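Dindix Two-Arm Build Guide
Section 5: First drawer test in the simulator
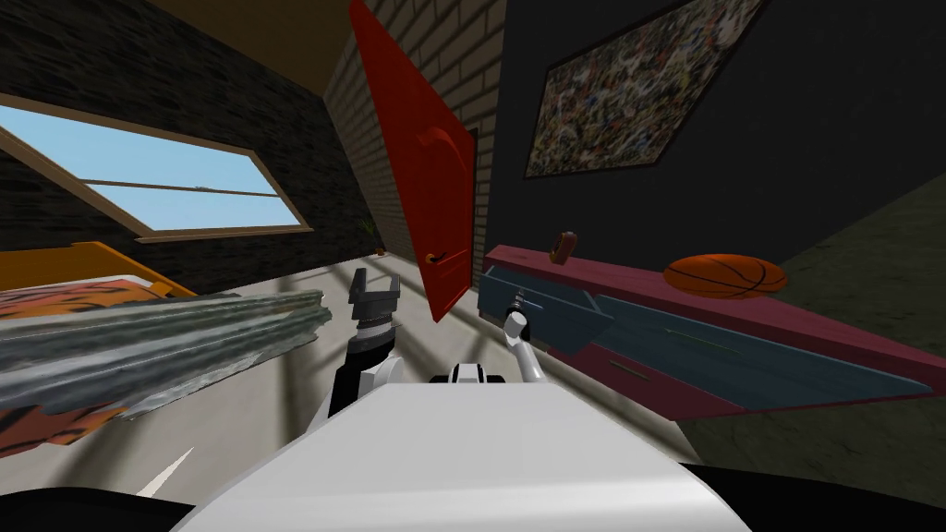
Run this section before you power the real arms. You need the Troltonura control software installed and the Lambrakis bedroom world loaded. Allow about 45 minutes the first time.

The upper dresser drawer is the target. Leave the door and the bed where the world file puts them - the later sections use the same layout.

1. Start the simulator and wait for the joint readout to settle.

2. Open the head camera view. If the room leans to one side, check the camera roll value in the head settings. The arms will still move correctly with the view tilted, but steering by hand is harder.

3. Set both arms to Slow. Keep this setting for the whole section.

4. Raise the left arm clear of the body and leave its gripper open. It does no work in this test.

5. Bring the right gripper to the front edge of the upper drawer. Stop just short of contact.

Note: Approach from the front. Coming down from above can catch the dresser top and trip the force limit.

6. Close the gripper on the edge and pull back in steps of 3 cm. Release when the drawer is open, then back the arm away 5 cm.

7. Close the drawer by pushing on the front with the fingers shut.

8. Save the run. Repeat until you have 13 clean runs in a row.

Caution: Do not copy simulator force values to the real arms. Printed Jumosell finger pads crack well below the default limit. Set the real limit as described in Section 6.

If the arm stalls during step 6, open the gripper, send the arm to Home and start again from step 4. Do not raise the speed to get past a stall.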